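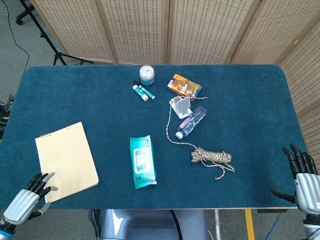
We're letting the Tadero out of the workshop, and I couldn't be happier to be the one typing this up! Tadero is the two-handed tidying robot that Henryk Lis and I have been putting together at Prekelen, our shared workshop, and as of January 10, 2026 the full build notes are free for anyone to download. The job we set it is clearing a table, and we like a proper mess: a spiral notepad, a pack of wet wipes, a couple of markers, a water bottle lying on its side, and that long twisted rope, coiled up at one end and wandering off past the phone stand. Rope is the hard one. Everything else keeps its shape when you grab it (mostly), but rope has its own ideas, and I've lost whole evenings to it.

Print this page
E-mail this page

Henryk does the mechanical side and I do the software, which means he gets the nice bench and I get the corner by the kettle. We started in November with a budget of $2000 and went over it by $300, nearly all of that on connectors and a second power supply after I cooked the first. Sorry, Henryk. The table covering was his call, by the way. Felt stops the markers rolling, and after a week of chasing them across the floor I stopped arguing about the colour.

The download has the wiring diagrams, the parts list and the control program, which we've named Chiu. There's also a log of our first 100 practice runs, swearing removed. If you've built a hobby arm before you'll be right at home, and if you haven't, start with the chapter on cable routing and take your time.

We're also running a build night at Prekelen for anybody who'd like to have a go with a screwdriver in hand. There are 32 spots, it's free for members, and you should bring your own safety glasses and a laptop that's had its updates done. Put your name on the sheet by the front door or ask for me at the desk.

Media contact: Yao-tsung Poon, Prekelen shared workshop

Print | E-mail to a friend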